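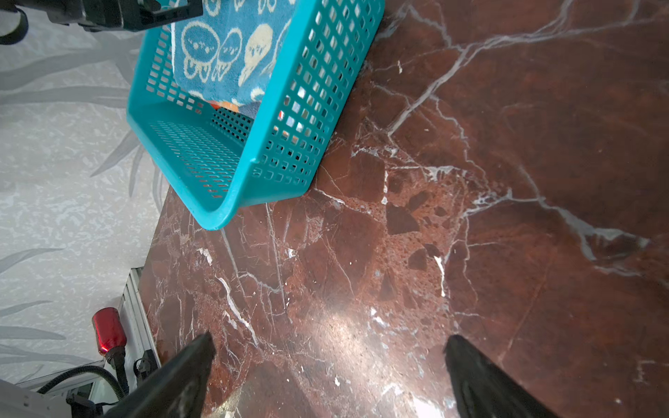
5.3 かごの持ち替えで起きた失敗

さて、ここからは恥ずかしい話になります。前節までの数字だけ読むとKolloroはなかなか優秀に見えるのですが、かごの持ち替えに限ると70試行中31試行で失敗しました。しかもそのうち5試行は保護停止まで行ってしまい、私は非常停止ボタンに手をかけたまま何日か過ごすことになりました(心臓に悪いです、本当に)。

まず失敗の中身から。図4は手首カメラから見た作業中の様子で、布の入ったかごを一方のグリッパが上から持ち、もう一方が下で指を開いています。私たちの計画器Vavaは、このカメラの映像からかごの縁と底の高さを推定し、受け側の指をどこまで寄せるかを決めます。うまくいかないときは、ほぼ決まって底の高さの推定が狂っていました。推定が実際より低く出ると、指はかごの下をくぐるつもりで前進し、そのまま側面に当たります。保護停止はすべてこの当たり方でした。

最初に疑ったのは力覚センサです。7月にケーブルを交換したばかりだったので、ゼロ点がずれたんだろうと決めつけて、校正を何度もやり直しました。ところがログを並べてみると力の値はおとなしいもので、接触の瞬間まで何も変なところがありません。ここで丸二日つぶしました。

次に奥行きの推定結果を一枚ずつ見ていって、ようやく「あ、これか」となりました。台の天面は磨いた赤茶色の大理石調で、白い筋が枝分かれして走っています。照明の映り込みも派手です。一方、かごの側面は細かい四角い穴の格子、底は細長いスリットの列なので、向こう側が穴から見えてしまうんですね。Vavaの輪郭抽出は、穴越しに見えた石の筋をかごの底の縁だと思い込むことがありました。かごが傾いているときは特にひどく、底面が斜めに見えるぶん、筋との区別がつきにくくなります。穴のない箱で練習させていたころには一度も出なかった症状なので、すっかり油断していました。

もう一つ、まずい設計がありました。推定の信頼度が下がったとき、Vavaは直前の値を3000ミリ秒まで使い続けます。物がじっとしている前提ならこれで困らないのですが、持ち上げたかごは中の布の寄り方しだいで傾きが変わります。古い高さを信じて指を進めるのですから、当たるのも無理はありません。この保持時間を決めたのは私です。画面がちらつくのが嫌で長めにした、という程度の理由しかなく、査読者の方に聞かれる前に白状しておきます。

Nilton Correaとこの件を話したときは、台に無地のシートを敷けば済むじゃないかと言われました。それはまあそうで、急いで動かしたい人にはそれを勧めます。ただ、今回の目的は普通の家にあるような面の上で動かすことなので、台はそのままにして、次の二点を変えました。信頼度が落ちたら受け側の指をその場で止め、古い値での前進を禁止すること。そして底の高さを画像だけに頼らず、持ち側の手首姿勢とかごの寸法からも計算し、二つが食い違えば持ち替えを中断することです。後者の照合にはGiraldoの姿勢記録をそのまま流用しました。

変更後の評価はまだ途中なので、ここに成功率は載せません。寸法のわからないかごにはこの照合が使えませんし、布が縁から垂れている場合の扱いも手つかずです。止まる回数が増えれば作業時間も延びるはずで、そのあたりの折り合いは次の実験で調べます。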